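Putting the term's robotics project in one thread so the grade 10s taking over in September don't have to dig through my notebook. Fionnuala Tully, Catterall Secondary robotics club. I did the data side. Corrections welcome.

The project: get an arm to open a lid, move a part and close the lid again, using recordings of people doing it by hand. We entered it in the student section of the Coscombe open day. It was never meant to be a competition robot and we didn't build it like one.

There were six of us. Cathal Nic Giolla had the arm and the wiring. Gearóid Cullinane printed nearly everything that got printed. Tomás Doherty wrote the training scripts. Fionnuala Foley (yes, two Fionnualas, she goes by Foley at club) ran the test sheets. The sixth was my cousin Niamh until her co-op placement started, and after that it was mostly whoever stayed past 4:30.

The arm is called Nirnico. It's the old one from the tech room with the replaced shoulder motor. If you inherit it, the shoulder still sags a bit when it's been holding a pose, so home it again before each test.

We recorded with the hand-held gripper instead of driving the arm with a joystick. We tried the joystick in the first two weeks. A single lid took most of a lunch hour, and the recordings were full of pauses where somebody was looking at the wrong stick.

With the hand-held one you squeeze, the fingers close, and the camera on it sees roughly what the arm's camera will see later. The catch is that your wrist can do things the arm's wrist can't. Cathal stuck tape on the grip to remind us how far we were allowed to twist. People ignored the tape. Watch for that when you review.

The fingers on the tool and the fingers on the arm have to match. Same length, same pad, same angle. We changed the arm's pads partway through April and forgot the hand-held set until Tomás asked why everything was landing short. It cost us an afternoon and a batch of recordings.

Gearóid's notes on printing the pads, copied from him: lay them flat, don't sand the inner face, put the threaded inserts in with the iron set low and let them cool before you touch the screw. He would like me to add that the bin of "good" pads on the shelf is not all good pads.

Recordings. We finished with 167 that we kept. I don't have a proper number for the ones we threw out, which is a mistake, and you should keep that number. I started a reject column late and it only covers the last part of the term.

What made us reject one, mostly: a hand in view, the tool set down before the lid was closed, the tool bumped against the table, the person starting to move before the recording light was on. Chatting was fine. There's no sound in the files.

Foley wrote a one-page sheet for anybody recording. Start with the gripper above the table. Go to the lid. Open it, move the part, close it, come back up. Move the box between takes. The sheet is taped inside the cupboard door and there's a copy on the club drive under Sturoretti.

Sturoretti is the name of the project folder and by now it's the name of the project. Tomás's typing. We never fixed it and then it was on the poster.

About moving the box. For the first batch we left it lined up with the table edge every time because it looked tidy. The arm learned a tidy box. Turn it a bit and Nirnico would reach for where the lid used to be. After that the rule was to turn it by a different amount each take and not put it back where it was.

Part colours, in case you wonder why the bag is mixed: we used the black and the red ones. White parts on the white table were hard for everything, including us. If you have time, go back and do the white ones. We didn't.

Lighting. The tech room blinds were up for some recordings and down for others, and I didn't write down which. Tomás thinks the variety helped. Foley thinks it made her test sheet impossible to read. I've got no evidence for either of them. Write down the blinds.

Choosing the box was a longer argument than it should have been. We began with a cardboard shoebox, which the arm handled well and which fell apart. Then a grey tub from the art room, which the art room wanted back. Then the clear ones, because the stockroom had a stack and we could see where the part had ended up.

Clear plastic was the hardest of the three and I would still pick it again. It gave us something real to put on the poster. It's also why there are so many close approach recordings near the end of the folder.

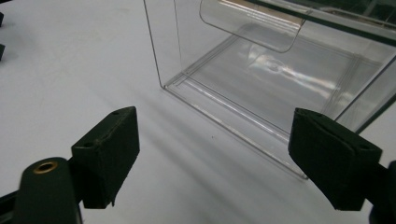

Approach recordings are the short ones where you bring the open gripper in towards the box and stop, and I'd do more of them than we did. They're for teaching the arm where the box is before it tries anything with it. Leave the fingers apart with a decent gap between them so the corner isn't hidden, and get the near corner of the box in view if you can. Look at how little there is to go on otherwise: the white tabletop comes straight through the walls, and the upright edge at the corner is just one thin bright line. The ridges along the bottom of the box helped me more than the walls did when I was labelling. Also move anything dark off the far side of the table. Small black tips poking in at the left are the sort of thing I had to keep checking weren't parts.

Labelling those took me longer than the full recordings. For each one I marked where the near corner was and whether the right finger covered the base edge. I stopped trying to mark the flap inside. With curved clear plastic I'd get a different outline each time I went back to it.

Testing. Foley's sheet has a row per try: box turned or not, part colour, did it get the lid, did it get the part, did it close up. "Nearly" is not an allowed answer, she was firm about that and I'm glad now.

At the final test with the clear box turned, Nirnico got the lid 9 times before we stopped and recharged the laptop. It closed the lid again on fewer of them. The full sheet is on the drive, please use that and not my memory.

The commonest failure was one finger landing on the rim instead of behind the lid. Cathal slowed the last part of the approach and it got better. We ran out of term before trying a softer pad.

Open day was fine. Younger kids liked squeezing the hand-held gripper much more than watching the arm. If you do it again, put the hand-held one on a separate table with its own box, or you'll spend the whole time asking for it back - we did.

A judge asked whether the arm "knows" it's a box. Tomás said it knows what our recordings looked like. Then he talked for a while about camera angles. Keep the answer to the first bit.

Things I'd hand over as jobs, in the order I'd do them. Check that the two sets of fingers still match. Write the blinds and the box into the log. Record white parts. Redo the tidy-box batch or delete it, it's still in there under batch A.

Parts that need buying: screws for the finger mounts (they go missing), a longer cable for the gripper, and a lens cloth that isn't somebody's sleeve. The money form goes to Mr. Okafor in the office and he wants it before the end of the month.

If you want to learn the scripts, ask Tomás before he graduates. The comments are decent up to the training part, and after that you're reading his mind. He's said he'll do a lunch session. Hold him to it.

The log template is the spreadsheet with the green tab. Please don't add columns in the middle, add them at the end. Three of the scripts read by column position. Yes, we know.

Forgot one: wipe the box between sessions. Fingerprints on clear plastic show up in the recordings, and I've got a whole set where the same thumbprint is in the corner of everything. I kept them. You may not want to.

Someone asked if you need to be good at math. I'm okay at it. Most of my term was recording, watching recordings, and typing yes or no in a column. If that sounds all right to you, come by the tech room at lunch. Cathal will be there taking the shoulder apart again.

Replying here because my inbox is a mess: the hand-held gripper stays in the locked cupboard, Foley has the key till June, then it goes back to the office. Sign it out even if you're only taking it across the hall.

Catterall Secondary Robotics Club | Contact: tech room, lunch hours | © 2019 | Back to top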